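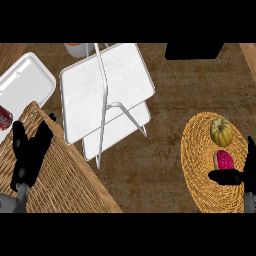
*The practice table in simulation, with two arms, a dish rack and a pink frosted pastry.*

**Tastdale students to clear the table, eventually**

TASTDALE – The Woltov Robotics Club will enter two simulated robot arms in the Pludness Table-Clearing Challenge this December, having spent most of the fall teaching them what the average teenager is asked to do after dinner.

Teams have 10 minutes to sort a cluttered virtual table. Judges award up to 80 points and take away 4 for every item that lands on the floor. The club's early practice runs made heavy use of that second rule.

"The dish rack is our toughest opponent," said team captain Jianguo Deng, a junior. "It's all thin wire, and the arms would like to go straight through it. We also have strong feelings about the squash, but those are private."

The students write their own control code and run it entirely in simulation, an arrangement that has done wonders for the club's repair budget. Faculty adviser Glenys Ashby said the team has learned a great deal about planning, patience and reading error messages out loud.

"Several parents have asked when this will carry over to their kitchens," Ashby said. "I have told them the rules cover virtual dishes only."

The club will hold an open practice Sunday at 2 in the McPhee Library meeting room. Admission is free. Snacks will be served by hand.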